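Is the Kestix shelf-stocking kit worth it for a small store?

Posted 28/02/2026 in Store Equipment and Automation
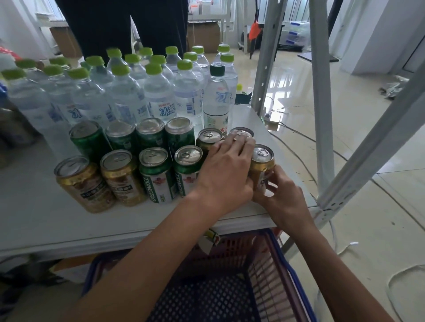 We run a small grocery in Travbridge, and for a while now I have been going back and forth over the Kestix kit, the one where you record your own people doing the stocking and the service trains the arm on your products. The quote came to $3510 for the starter package, which covers 90 days of training support and one arm on loan. What draws me in is that it is supposed to learn from ordinary work, the way a person would, and drinks are where I would want it most. Setting Tsingtao cans in neat rows in front of packed water bottles is simple for a pair of hands, with one palm resting on the can tops and the other hand around the side of a can, but I have my doubts about an arm with a single gripper doing the same job. Has anybody used this for cans and bottles in a real store? I would love to hear how much recording you had to do, and whether the support people pick up the phone. My wife thinks I should buy a better hand truck and be done with it, and she may well be right!

Haris Khattak

Hi Haris, and welcome. We had the Kestix kit in our place for one full training period, so I can tell you how it went for us, though your store may be different. The recording part was easier than I feared. We did 47 sessions, mostly in the mornings before opening, and after the first few my hands stopped feeling like they were on stage. The support folks were kind and patient, and they did call back, usually the same afternoon.

Now, for cans. Ours got decent at placing one can at a time on a clear shelf. Where it struggled was tight spacing, the thing you are describing, where you steady the neighbors with one hand while the other slides the new one in. A single arm has no spare hand for that, so it left gaps, and now and then it bumped a can out of line. Ask them for a price on the two-arm package before you sign anything. Also ask if they will train on your real labels and colors — ours had trouble when a supplier changed the can design, and we had to record that item again. Water bottles were better than cans for us, but the soft ones would squeeze and lean, so do include plenty of those in your sessions.

Would I do it again? For the two-arm version, I think so. For the single arm, I would wait.

Sohail Bhutto

Look at Rurex too. Cheaper per month I think, but I only saw the demo and it was boxes, no cans. They wanted 16 products minimum.

Šimkus

Thank you both, this is so helpful. Sohail, I had not thought to ask about label changes, and our suppliers do that to us every holiday. I have written to Kestix for the two-arm price and will post it when they answer, probably in April, once we are through with our own inventory.

Haris Khattak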